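Search this dataset... Go

# Nosora Tableware Words

4 min read

Nosora is a list of words that people use for things on the table: plates, bowls, cups, trays, lids and the parts of them. It has 575 entries in English, and each entry has one short definition and one or more example sentences. I collected it for my own translation work and I now share it, because I could not find a list of this kind that was free and also small enough to read in one evening.

Version 2 was finished on 25/09/2020. The first version is not available anymore, please do not ask for it. It had many mistakes in the plural forms.

## What is inside

There are two files. The main file, nosora.tsv, has one entry per line and the columns are separated by tabs:

- term: the word or the group of words, in lower case
- plural: the plural form, empty if the word has none
- kind: object, part, material or finish
- definition: one sentence, without a period at the end
- example: one sentence, with a period
- region: US, UK or both

The second file, variants.tsv, connects words which mean the same thing. It has 205 pairs. The pairs go in one direction only, from the less common word to the more common one. If you need both directions, you must reverse the file yourself.

## How the words were chosen

I started from the old paper catalog of Dalisay, a shop for kitchen goods where I worked on the translated labels. To this I added words from my notes of the Korketti project, which was a small glossary for hotel breakfast rooms. The words of the two sources did not always agree. For instance, Dalisay used "dish" for almost everything, and Korketti used "dish" only for food. I kept the Korketti way, and I put the other use in the variants file.
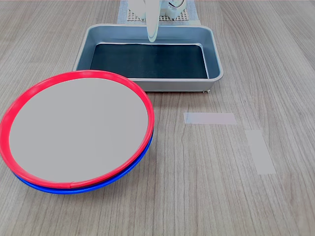 The parts were much harder than the objects. Everybody knows what a plate is, but a plate has a rim, a lip, a well, a foot and sometimes a band, and writers mix these words freely. My rule is that "rim" is the whole outer ring, and "well" is the flat or lower area where the food goes. So for the upper one of these two plates the list would say "red rim, gray well", and the finish would be "glossy" for the rim and "matte" for the well. Many shops would write only "red and gray plate", and a translator then cannot know which color is where. The word "lip" is for the raised edge only. In British texts I found "lip" used also for the spout of a jug, and this has its own entry with the region UK.

For the finish words I was strict. "Shiny" is not in the list, because it is in every text and means nothing exact. It points to "glossy" in the variants file. "Satin" and "eggshell" are both there, and I am still not sure that the difference is real outside of paint.

## Stacks, sets and services

These three words gave me the most letters from users. In the list, a "stack" is things standing one on top of the other, and it says nothing about whether they belong together. A "set" is sold together. A "service" is a set for a whole table, and it is more formal. 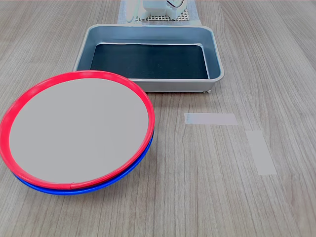 "Nest" is the fourth word of this group. Bowls nest, because each one is smaller and goes inside the next. For plates I do not use it. If you find "nesting plates" in a catalog, most of the time the writer wanted to say "stacking plates", and I recommend to ask the customer before you translate it.

## Checking

Of all the entries, 413 were read by a second person whose first language is American English. These have the mark "r" at the end of the line. The others are checked only by me, so please use them with more care. Most of the unread ones are materials.

## Known problems

- The entry "saucer" has two definitions in one cell, separated by a semicolon. Some programs read this wrong.
- "Charger" has no UK example.
- Words for glassware are few. I left wine glasses out completely.
- The column "region" was filled late and I did not go back to check the first letters of the alphabet again.

## How to open the files

The files are UTF-8 with no header line. In a spreadsheet program choose "tab" as the separator and turn off the automatic dates.

## Related

Prosel is a sister list with words for cutlery, in the same format. The two lists can be joined in one file, but the word "rest" is in both with different meanings.

## License

Free for any use. If you print the list, please write the name and the version. Corrections are welcome until the end of November, then I will prepare the next version.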